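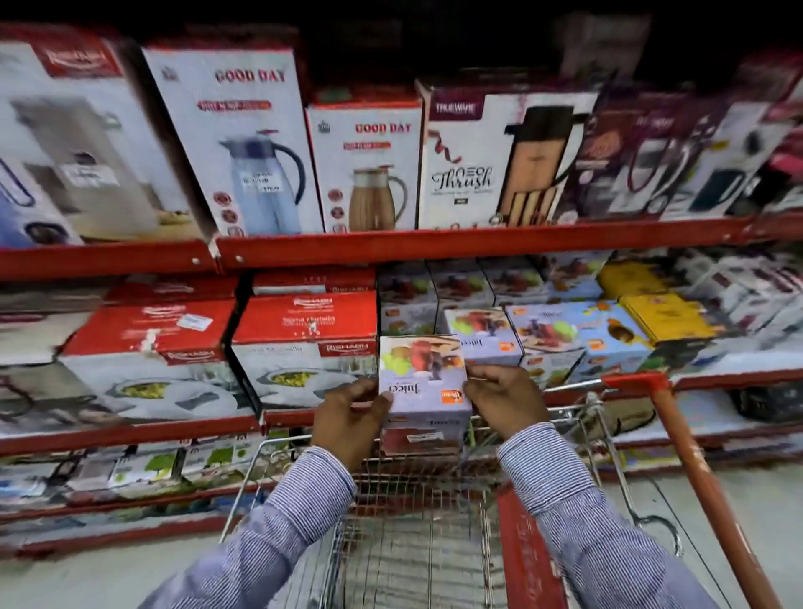 News Reviews Columns Charts Newsletter Log in

Music > Columns > Cover Versions

Most cover versions fail at the level of key and tempo

When a cover version is announced, the discussion is nearly always about the voice. Does the new singer have the range, and does she mean it? I want to argue that the voice is a secondary matter, and that most covers are decided by two choices made before anyone sings: the key and the tempo.

Take Nafula Nyanda's version of "Pomdale," released in November on the Kusau label. The original, by Visitación Moya, sits in A-flat at 74 beats per minute. Its verse stays in the bottom third of Moya's range, so when the chorus rises a sixth there is room for it to sound like effort. Nyanda moved the song up 3 semitones. Her voice is higher, so this looks reasonable on paper. The trouble is that her verse now sits in the middle of her range, where she is comfortable, and the chorus lands on notes she can reach without changing register. The interval is the same. The strain is gone, and the song was mostly strain.

The tempo went from 74 to 88. I assume this was done for playlists. At 74 there is a gap after each line of the second verse long enough for the listener to hear the organ decay. At 88 the gap closes, and the producer, Gavin Kinnear, filled what remained with a shaker.

Reviews of the single were kind, and they praised Nyanda's control. I agree about the control. She is in tune throughout and her phrasing is clean. A well-controlled performance of a song about losing a house is an odd thing to want.

Compare Benmoussa, the four-piece who have been playing the same song live since spring. Their singer, Subira Minja, has less range than either woman. The band dropped the key by a whole step and left the tempo alone. Minja starts the verse on a note she can barely sound, and you hear air around it. The chorus is then ordinary in pitch, but coming from that floor it carries. I heard it on a Tuesday in a room holding 273 people, with a bad monitor mix, and it worked. The recorded version on their Arurard EP is a little tidier and still works.

There is a standard objection, which Nafula Mbwambo put to me after my last column. A cover that keeps the structure of the original is a copy, and a singer should be free to change whatever she likes. I accept the second part. Change the chords, cut the bridge, play it on 12 guitars. My complaint is with changes made by default. A key picked to suit the singer's comfort is a default. So is a tempo picked to match the tracks on either side of it. Neither is an interpretation, though both get reviewed as one.

I would also like labels to print the key and tempo of both versions in the credits. It would take one line. Readers who don't care can skip it, and the rest of us could stop tapping along with a phone in one hand. Kusau already prints the model of microphone used on every track, so there is clearly space on the sleeve.

Nyanda has a second cover due, of a song I like less. The advance copy runs at 88 as well.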